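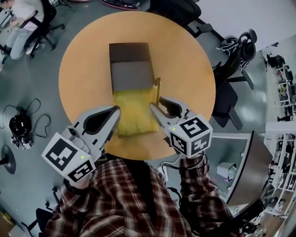 # Handheld demonstration gathering

**Handheld demonstration gathering** is a method of collecting examples for a learning system in which a person performs a task with a pair of hand-held grippers. The movements of the grippers are recorded along with camera images, and the resulting recordings, called *demonstrations* or *episodes*, are later used to train a program that controls a robot. The method is one of several forms of learning from demonstration.

## Equipment

A typical set consists of two grippers, one for each hand, and a camera that views the work from the operator's side. The fingers of each gripper are usually shaped like those fitted to the robot, so that a grasp made by the person can be repeated by the machine. Many designs carry a cube printed with square black-and-white patterns, known as fiducial markers. Software can work out the position and angle of a cube from a camera image when enough of its printed faces are in view.

Some sets are held in place with a wrist strap and connected by cable to a power supply or computer.

## Procedure

Collection is organized by task. A task is given a short written instruction, such as "place the padded envelope in the box," along with a starting arrangement and a condition for success. The operator brings both grippers to a rest position, begins the recording, carries out the task at a steady pace, and ends the recording once the objects are at rest. The objects are then reset, normally with small changes in position and direction.

Packing work is a common subject. Boxes and padded envelopes are cheap and easy to replace, but they are hard to handle well. An envelope bends when it is squeezed, and a raised cardboard flap can block the approach of a finger from one side. Two-handed grasps, with one gripper at each edge of the envelope, are often recorded separately from one-handed ones.

Rooms are not always cleared before a session. Chairs, shelving, cables and people in the background may be left as they are, on the view that a system trained only in bare surroundings may perform poorly elsewhere.

## The Grotance collection

The Grotance collection is a set of packing demonstrations begun in September 2022 at the Mellau workshop and continued at a second site in Trasow. Its first release contained 2185 episodes. Of these, 949 involved envelopes or other soft packages and 804 involved rigid items; the remainder were short exercises in opening and closing flaps. Each operator completed 90 practice episodes, which were not included in the release.

The grippers were built at Mellau from a design known as Hafstein. An early version had straight fingers, which tended to slide under soft packages. Later versions used an angled finger with an opening cut through it, and the two types are labeled separately in the records.

## Review and labeling

Recordings are checked before they are added to a collection. Common grounds for removal include a marker hidden for too long, a dropped object, or a start position outside the agreed area. Practice differs on failed attempts. The Trasow site kept those in which the operator recovered without outside help and marked them as corrections, while Mellau at first discarded them.

## Limitations

The human arm can reach positions that a given robot cannot, so a share of demonstrations may be impossible to replay. Hand-held grippers also pass some sense of contact to the operator that is absent from the recording unless force sensors are fitted. Operator fatigue affects the smoothness of movement, and the Grotance guidelines call for a change of operator after each block of recordings.

## See also

- Teleoperation
- Imitation learning
- Fiducial marker
- Bimanual manipulation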